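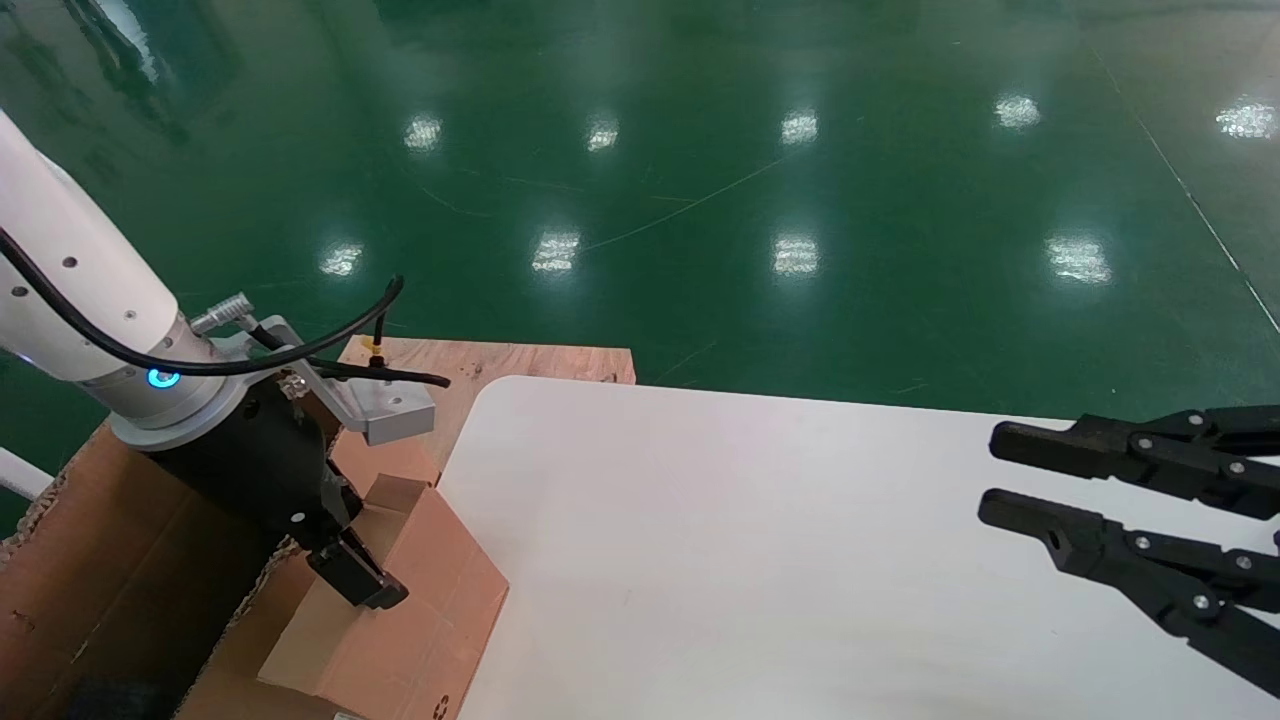 Prukura Creek Restoration: second progress report

Where we are up to

What a season! When we wrote to you last, the lower bank at Prukura was mostly blackberry and good intentions, and we were waiting on the nursery. As of the end of October we have 2,467 tubestock in the ground, the stock fence is up along the Parsons side, and the creek is carrying clear water past the old ford for the first time since we started keeping notes. We are very happy with how it is going, and we hope some of that comes through in what follows, because your grant paid for nearly all of it.

Planting

The rain came early and we took full advantage. Most of the planting was done in four big mornings, with smaller groups going back to fill in the gaps. River bottlebrush and woolly tea-tree went along the toe of the bank, with lomandra packed in thickly behind them, and then swamp gum, blackwood and silver wattle further up where it drains better. We put in more lomandra than the plan called for. It was the best-looking stock on the truck and it holds a bank like nothing else.

Canham Nursery grew everything from seed collected inside the catchment, and the quality was superb — good stocky plants with roots that held the plug together when you knocked them out. The tree violet was the one disappointment. Germination was poor and we received only a tray and a half, so the rest of that order has been moved to next autumn at no extra charge.

We marked out 30 monitoring plots before planting and went over all of them again at the end of October. In 28 of them, survival is good enough that we won't need to replant. The other two are side by side on the outside of the bend, where high water got in behind the matting and lifted a whole row. We have re-pegged the matting with longer pins and will leave those two alone over summer. Planting into that bank in the heat would be a waste of good plants.

Fencing and stock

The neighbour on the Parsons side has been terrific. We had budgeted for fencing along the top of the bank only, but once we'd walked the line together he offered to give up the corner as well, and that gave us a far better shape to work with. The contractor put in 200 metres of plain wire with a single hot strand, plus a gate wide enough for the slasher. Cattle now drink from a trough at the top of the paddock, and the old crossing is already greening over. If you visited last year you'll remember the mud. You wouldn't know the place!

The trough float stuck open twice in the first month and flooded the track. It has been swapped for a heavier one.

Weeds

Blackberry on the lower bank has had its second treatment, cut and paint close to the water and spot spraying up top. There's plenty of regrowth among the boulders, as we expected, and we've kept money aside for a third go in late summer when the canes are actively growing. The willows at the ford are dead standing. We're leaving the stumps in place for now on the advice of the catchment officer, who would like the bottlebrush well rooted before anything is pulled out of that bank.

A new one for the list: a patch of wandering trad under the blackwoods near the picnic table, most likely from dumped garden waste. It was hand-pulled and bagged, and it'll need doing again, and probably again after that.

Water and wildlife

Water testing has carried on monthly at both sites. Turbidity at the downstream site was high after the September storms and came back down faster than it did last year. One season doesn't make a trend, so please don't quote us on it yet, but the people who do the sampling are quietly thrilled. Well, not that quietly.

The frog recordings have been a treat. We have pobblebonks calling in the backwater, plenty of common froglets, and one recording that may be a growling grass frog. It has been sent off for a second opinion. We've also had an azure kingfisher reported at the bend by three different people, all before breakfast.

Records and maps

All our plot sheets, photo points and weed maps have now been moved into Netside. It took longer than we allowed for, mainly thanks to the old sheets using two different grid references. The plot records are complete. Photo points are done except for the upstream pair, where one of the posts has gone missing and we need to re-establish the position. You should have your own login by now. If it hasn't turned up, check your junk folder and then give us a ring.

Money

Spending is on track. Fencing came in a little over because of the extra corner, and plants came in under with the tree violet held back, so the two lines very nearly cancel out. We'd like your okay to carry the tree violet money into autumn. The full statement is attached separately with receipts.

Coming up

Watering through the hot months will be on an as-needed basis, with the tank trailer already booked for January and February. The third blackberry treatment follows, then infill planting once the ground is soft again. We would love to have you out for a walk along the creek before it gets too warm — mornings are best, and do bring gumboots, as the track is still boggy below the trough.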